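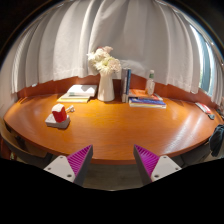

# Venurdale Reading Room Catalog

A plain-text list of the books held in the Venurdale reading room, with the script used to print shelf labels. The catalog covers 323 titles so far. The full collection is closer to 2,000, mostly local history, gardening and paperback fiction.

## Files

- `books.csv` - one row per copy
- `shelves.csv` - shelf codes and their subjects
- `labels.py` - makes a printable sheet of labels
- `notes/` - scanned donor lists, not checked

## Columns in books.csv

| Column | Meaning |
|---|---|
| `id` | Number written inside the back cover |
| `title` | As printed on the title page, not the spine |
| `author` | Last name first |
| `year` | Year of this printing, blank if missing |
| `shelf` | Code from `shelves.csv` |
| `source` | `Histon`, `Farooqui` or `other` |

`Histon` and `Farooqui` are the two large donations. Everything else is `other`.

## Printing labels

 python labels.py --shelf G2 --out labels.pdf

Each row on the sheet holds 8 labels. Long titles are cut at the last full word.

## Known problems

- Two copies of the same book get separate ids. Please don't merge them.
- Greko paperbacks often have no year. Leave the field blank - a guess is hard to find later.
- Accents are missing from rows entered before July.

## Contact

Azadeh Naseri keeps the CSV files. Send label script bugs to Maksym Mykhailiuk.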